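Workshop notebook
2024-11-24
Battery drawer, and the trays

Right, the battery drawer. I said in August I'd sort it out and then I didn't, so today was the day. I wanted one sitting with the whole lot tipped out on the white table by the wall, everything checked, everything put somewhere sensible, and the blue tray for whatever passed. Writing it up while I still remember what I decided and why, as half of this will look odd to anyone who comes looking for a cell next week and finds the drawer has changed. 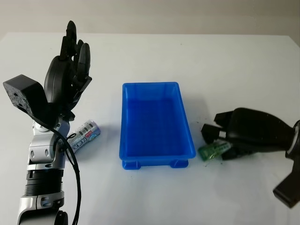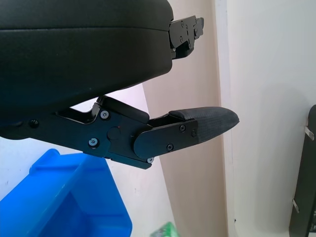 So, the method. One cell at a time, out of the old biscuit tin, look it over, meter on it, then either the tray or the bad tin. I did try doing it in handfuls to begin with and lost track almost straight away (which one had I just measured? no idea), so I put them all back and started again. Slow but fine. I had the radio on.

Things I was looking for: torn wrappers, dents, any crust or staining at the ends, and anything with a bulge to it. The wrapper business matters more than I used to think. On the fat cylindrical ones the wrapper is all that's keeping the can from touching its neighbour, and if it's nicked near the top end then it only takes a stray paper clip in the drawer to make your afternoon interesting. I found a stray paper clip in the drawer. I found several, plus a washer and a hair grip!

Total through the meter was 78, counting everything, small rectangular ones included. Of those, 7 went in the bad tin. Two had wrappers split along the side, and the rest just read so low that I wasn't going to spend time coaxing them. I know there's a school of thought that you can bring them back with a gentle charge, and I have done it, and then I've had the same cell go flat on me in the middle of something, so no. Out they go. The bad tin has sand in it and lives by the outside door. Please don't take things back out of it, however good they look.

The trays. I've been going round in circles on these. The first lot we used were the Dunden ones, which are a nice size but so shallow that anything round rolls straight over the rim when you pull the drawer out briskly. And we all pull that drawer out briskly. The blue sort is better — a proper raised rim, walls that lean out a touch so you can get your fingers in, and little feet at the corners, so you can hook it up off the table without scrabbling. A bright colour helps too. I can see at a glance whether I've left a cell behind in the bottom, and after today I'd happily never hunt for a small dark thing in a small dark box again.

What they don't have is dividers. I cut a trial one out of the thick card that the Vuketti parcels come packed with, and it stood up well enough until I slid the tray along the bench, when it folded gracefully in the middle. Next go is two layers glued with the grain crossed, and a slot cut so a lengthways piece and a crossways piece lock together. If that works I'll do the same in thin ply and stop messing about. I did think of printing some, but the printer is busy with the Provora job and I'm not going to be the one who interrupts that.

New arrangement for the drawer, from the front going back: small rectangular cells, then cylindrical ones lying down, all pointing the same way, then the odds and ends that only fit one gadget. Tape over the terminals on anything rectangular with both contacts on the same face. Date of last check in pencil on the tape. I used the white paper tape as the clear stuff pulls the printing off the wrappers when you peel it, and then you can't read the rating and you're worse off than when you began.

A note on the meter while I'm at it. The Toom one drifts when its own battery is getting tired, and it doesn't warn you, it simply starts telling you that everything else is marvellous. I got suspicious when a run of old cells all came up better than the fresh ones, swapped its battery, and had to redo that whole batch. Lesson for me: check the meter against a known good cell before starting. I've put one in an envelope taped inside the lid of the meter case, marked REFERENCE, and it is not a spare.

Still to do:
second go at the dividers
label for the front of the drawer (and take the old one off, it still says FUSES)
take the bad tin to the recycling point before it gets any fuller
order more paper tape, wide
find out whose charger is in the bottom drawer with no lead

The table's been wiped down and the biscuit tin is empty, so it can go back to being a biscuit tin, although I wouldn't eat out of it. Spare card is under the bench on the left if anyone else fancies a go at the dividers before I get back to them.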